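Sorting and Storing Offcuts in a Small Workshop

Home Workshop Storage Cleaning up

Offcuts pile up faster than anything else in a workshop. A short length of timber is too good to burn and too small to go back on the rack, so it ends up behind the door with the others. The tips below are the ones we use at Skarport, where the workshop shares its floor with the bikes and the freezer.

Set a shortest length

Decide on the smallest piece you will keep and mark it on the edge of the bench. Ours is 16 cm. Anything shorter goes in the scrap bag at the end of the day. Long pieces are a different matter. Anything over 925 mm goes back on the rack with the full lengths.

Use one wide bin

A wide, shallow bin is better than a deep one. In a deep bin the bottom layer is never seen again. Metal is easy to wipe out and does not mind a dropped block. Wooden crates are fine too, but splinters and screws collect in the corners. If the sides slope, short pieces slide towards the middle and you can get your fingers under them.

Check any second-hand bin for holes before you put it to use. Small holes in the base let sawdust out, so stand it on a sheet of old hardboard. Scratches on the base do no harm. Rough spots on the rim do, and want filing down.

Paint by thickness

We use up old tins of paint for this. One colour is for thick stock and another for thin. Paint the whole block or only the ends, whichever suits, and let it dry overnight before it goes in. Wilum exterior paint covers in one coat on planed softwood. Vavon is cheaper and needs two.

Keep to two colours if you can. We tried four and kept forgetting what the yellow meant.

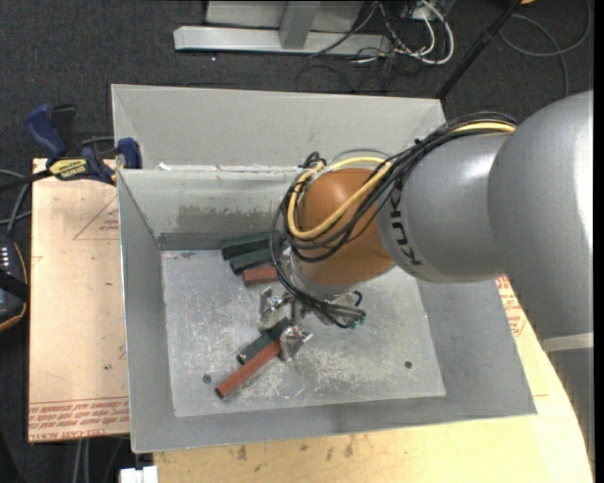 3 min read

Dark green and brick red are easy to tell apart against dull grey metal, even with only a handful of blocks in the bottom. Pale grey paint would be a poor choice in a bin like this.

Lay blocks flat and side by side where you can. Do not stack them on end, as they fall over when you reach past them.

Emptying and cleaning

Empty the bin every 8 weeks. Brush out the dust, pick off any scraps stuck to the rim and wipe the base with a damp cloth. Dry it before the blocks go back. Saturday morning is a good time, with the door open.

If the bin is full before then, stop saving and make something. Door wedges, sanding blocks and shelf supports all use up short lengths. The Rezaei pattern for a boot rack takes pieces from 20 cm upwards.

Related: Storing sheet material upright | Getting old paint off a bench top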